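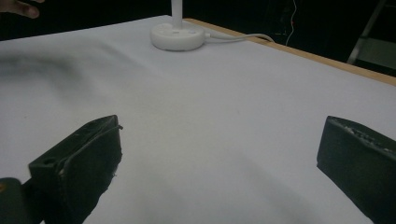 Kenneth Menzies wants to know how I check those "hypocrite host melts down" clips before I get mad about them, seeing as I got fooled in May by the one from the Plultham town hall. Fair enough, Kenneth. I shared that thing with 300 people on my list and had to write all of them back with my tail between my legs.

So, my routine. It takes me 12 minutes if I'm slow and I've got coffee going.

First, look at the length. The Plultham clip ran 6 seconds. Six! You can make a saint look like a crook in six seconds. Anything that short goes straight in my "maybe" pile.

Next, find the full show. Type a few of the exact words you hear into a search box, in quotes, and add the host's last name. If the program posts transcripts, even better — go to the line and read the whole page before it and the whole page after it. I found the Collet interview that way, and the senator's big gotcha line was her reading somebody else's letter out loud. Oof.

Now listen for the jump. Put on headphones, close your eyes and play it again. A breath that gets chopped in half, or crowd noise that drops out for a second, usually means a cut. Late-night comedy shows do this all the time and I still love them, but I don't quote them as testimony anymore.

Then check who posted it first. Sort by oldest. The Heven clip had been up on a joke account for almost 213 days before the serious pundits (my side included, sorry) started passing it around as breaking news.

Last thing, write your headline after you've done all that, and put the link to the full segment in your first paragraph. If you can't find the full segment, say so in the post. I did that with the Grollik debate and a reader sent me the whole tape by dinner.

Leave your own tricks in the comments, especially for radio — I'm still terrible at tracking down old radio.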